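Skip to content Home Kitchen Workshop Bench Tips Archive
Search this site... Go

Tips for recording pick-and-place demos at the bench
4 min read

Quick list, typed up between sessions. We're 600 episodes into the Pilstead set and these are the things I keep repeating to whoever sits down next.

Lint roller first. Black felt shows every speck and it gets worse as the day goes on. Roll it at the start and again after lunch. A little dust is fine, you want some variation, just don't let one half of the set be spotless and the other half filthy.

Wipe the finger pads. Dry toothbrush, along the grooves then across. No oil, no spray cleaner. Diamond pattern pads hold fuzz like crazy.

Check the wrist camera before every batch. Both fingertips should be in view with the gripper open. If one is missing the mount has slipped, fix it now. We lost 211 episodes in May to a loose screw and re-did all of them.

Baskets are good containers to teach with. Uneven rim, soft sides, stuff inside overlaps. Move them between episodes, a hand's width is plenty. Push one half out of view now and then, the model has to cope with that too.

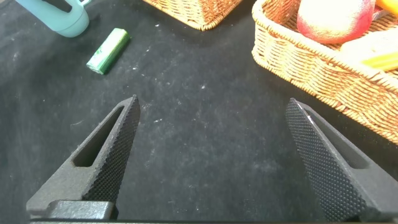 Mix your shapes. Round things, stick things, little cylinders. Cylinders lying at an angle are the ones people avoid becuase they're annoying to line up. So do more of those. Turn the wrist until the fingers straddle the short way across, then go down.

Start with the gripper open and above the table. Same height-ish each time but not the same spot.

Slow down near the object. Fast across, slow in. Pause a beat before closing. If you jerk it, the policy learns to jerk it.

Missed grasp? Keep recording, back off, try again. Up to 3 tries, then stop and tag it "retry". Don't delete. Those are usefull later.

Shadows. Shut the blinds or leave them open all day, pick one. Overhead light stays on.

Name files as you go. Object, container, operator initials. Doing it at the end of the day = guessing.

Back up before you go home. Some 2,000 clips fit on the small Fullar drive, after that start a new one and write the range on tape.

Breaks. Hands get sloppy after an hour on the leader arm and it shows in the data. Get up, refill your water, come back.

Next batch is the Floststead list, drawers and lids. Roller refills are in the tall cabinet, second shelf.

Home Kitchen Workshop Bench Tips Archive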